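Unit 6 handout: notes from the Fikell open day

These are my notes from the Fikell visit, typed up for everyone in the group and for the few of you who missed the coach. They follow the order of the day, more or less, and I've put the reading at the end. Bring them to the seminar on 04/02/2025, please, along with your own (I know some of you filled half a notebook, Darcy Chisholm!).

We started in the upstairs room with a talk from Sum-yee Hsu, who looks after the simulation side. Her main point was that an arm spends a great deal of its working life inside a computer before anyone lets it near a real bench. You build the bench, the light and the things to be handled, you run the task, you watch it go wrong, and you change something. She had a lovely phrase for the early runs, "cheap mistakes", and I'd like you to use it in your write-ups if it helps.

Then came the demonstration, which they call Flomton. It's a rendered setup, so there was no hardware in the room, just a big screen and 11 of us squashed along the front row trying to see. I'd asked beforehand if we could have the view from the gripper, looking out past its own fingers, and I'm so glad I did - it's a view you hardly ever get in a textbook diagram, and it makes you realise how little the machine has to go on at any one moment.

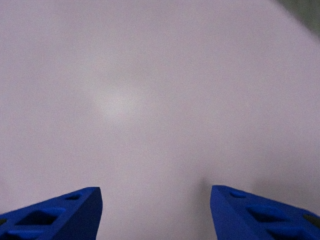

Both from the Flomton demonstration, looking out between the blue fingers.
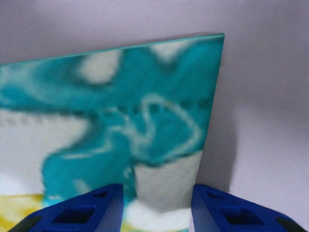

A few things I scribbled down while Sum-yee was talking.

Plain surfaces are hard. If you've got a pale, even surface filling your view, how do you know how far off it is? You and I would move our heads a bit and look for a scratch or a crumb. A program that depends on matching marks between one view and the next has very little to match. Shadows can help, and so can a patch of glare, but glare shifts when the camera shifts, so you have to be careful how far you trust it.

Patterned things are easier to follow, though they bring their own bother. A strong pattern can pull attention away from the edges, and for picking something up it's often the edges you want. Somebody behind me asked whether you could just paint everything in checks. Sum-yee laughed and said they'd tried worse.

Open fingers tell you very little on their own. Keep this one for the exam! You need the finger positions, the view and what came before, all together, to say what stage a task has reached.

After tea we had a shorter session on Nurnar, the scoring tool. It went through 476 runs while we sat there, and gave each one a pass or a fail with a note of where the trouble began. I didn't follow all of the maths and I suspect some of you didn't either, so we'll go through it slowly next time. The Fung chapter covers the same ground in simpler words.

For the seminar, please write 3 short paragraphs on one of these:

How would you change the lighting in a simulated bench to make it more like our own lab, and what might break as a result?

When is a view from the gripper more use than a view from across the room?

What would you want a scoring tool to record besides pass or fail?

Reading: Fung, chapter 6, and the Fikell leaflet from your packs. If you've lost your leaflet I have spares in my office, in the tray by the door. The next open day is in May and they've said we can come back, so let me know if you'd like your name on the list.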